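Kettle souring

Kettle souring is a brewing method in which wort is acidified by lactic acid bacteria before the main boil and before yeast is added. It is used for Berliner weisse, gose and many fruited sour ales. The method is also called quick souring, a term that some brewers apply more widely to any sour beer made without long aging.

Background

Traditional sour beers depend on mixed cultures that work over months or years, often in wood. Kettle souring moves the acid stage to the front of the process and ends it with heat. The bacteria are killed in the boil, so the finished beer can be fermented and packaged on the same equipment as other beers with little risk of cross-contamination. The method scales down easily, and small batches are commonly made on a household range.
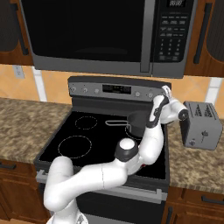 Process

Wort is mashed and drained in the usual way, then heated briefly to kill wild organisms. It is cooled to a temperature suited to the chosen culture, most often a species of Lactobacillus. Many brewers lower the pH slightly with food-grade lactic acid at this point, which holds back unwanted bacteria and helps foam in the finished beer.

The kettle is flushed with carbon dioxide and covered. Oxygen is kept low mainly to limit spoilage organisms, some of which produce butyric acid and a smell of vomit or old cheese. Souring may be complete in 24 hours with an active culture – slower strains need longer. The wort is then boiled, hopped, cooled and pitched with ale yeast.

Hops are normally left out until souring is finished. Hop acids slow the growth of most Lactobacillus strains, in some cases at very low levels.
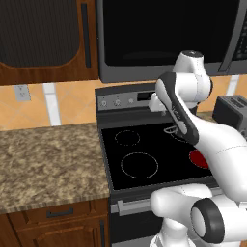 Acidity is tracked by pH and, in better equipped breweries, by titratable acidity. The second measure is closer to perceived sourness, as two beers with the same pH can taste quite different. Yeast pitched into acidic wort may start slowly, and a larger pitch is common practice.

Commercial use

The Umstead brewery released a kettle-soured wheat beer named Prunik in September, in a batch of 742 gallons. Its head brewer, Pushpa Rajput, later adapted the recipe for Tukton, a gose with coriander and salt.

Criticism

Some brewers regard kettle-soured beer as one-dimensional, with a clean lactic sharpness and few of the esters and phenols found in mixed-culture beer. Fruit additions after fermentation are often used to add depth.

See also

Berliner weisse
Gose
Sour mash
Titratable acidity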